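Research > Household Studies > Working Papers

4.2 Do folded linens last longer?

The Etadside survey logged 3,618 linens and credits careful folding with 40 percent less wear. We doubt it. Households that fold may also wash less often — the survey never asked. 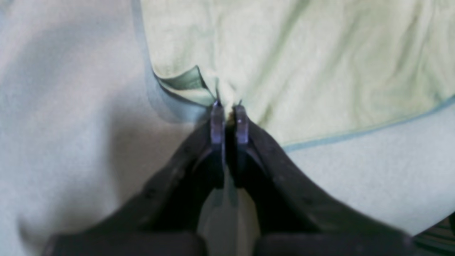
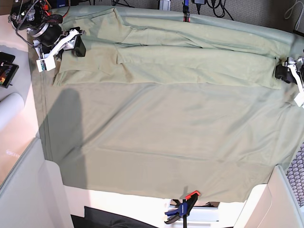

Figure 3. Light green cloth.

One respondent at Lekitside objected that she had folded along the same line for 30 years and the crease was always the first place to go. Her complaint fits our wear data better than the survey does.

397 shares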